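The front room is finally yellow

4th November

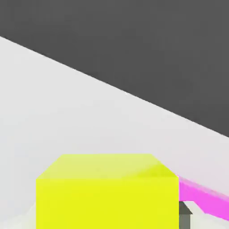 I have been promising myself a yellow room since we moved to Clollis, and for most of that time I have lived with beige. It was a perfectly polite beige, the kind landlords like, and every February when the light comes in hard from the west it turned the colour of weak tea. My trouble was that I couldn't settle on which yellow. The same colour behaves so differently depending on which way it faces! Look at the big yellow cube at the top of the post, how the top is a pale, almost washed-out lemon while the front is much deeper and leaning towards green, and you have my whole problem with the front room in one go. The window wall wanted one thing and the chimney wall wanted another, and I had sample pots lined up along the skirting board for so long that the cat stopped sniffing them.

In the end it was my neighbour Fionnuala Mac Suibhne who got me moving. She came over for a cup of tea, looked at the nine patches I'd painted beside the door, and asked me which one I'd miss if it was gone in the morning. I pointed straight away at the second from the left. She said well then, and helped herself to another biscuit.

So off I went to Forsberg, the paint shop behind the bakery, and came home with 4 litres of it and a new roller sleeve (my old one had dried as stiff as a loaf from doing the laundry). I did the washing down and the filling over two evenings with the radio on, which I enjoyed far more than I expected. The cutting in I enjoyed rather less. I have a wobbly hand above shoulder height, and there is a stretch over the picture rail that I would ask visitors not to study too closely.

The first coat looked dreadful. Streaky, a bit sour, like custard gone wrong. I went to bed quite cross with myself and with Fionnuala too, a little. The second coat went on next morning and by lunch I was wandering in and out of the doorway just to get the surprise of it again – it really is a cheerful thing to walk into.

The bookshelf has gone back and so has Mum's armchair, whose faded green I'd grown tired of and now like very much. The old grey curtains don't suit at all, so I'm saving for linen ones. There's half a tin left over, and I keep looking at the inside of the pantry door.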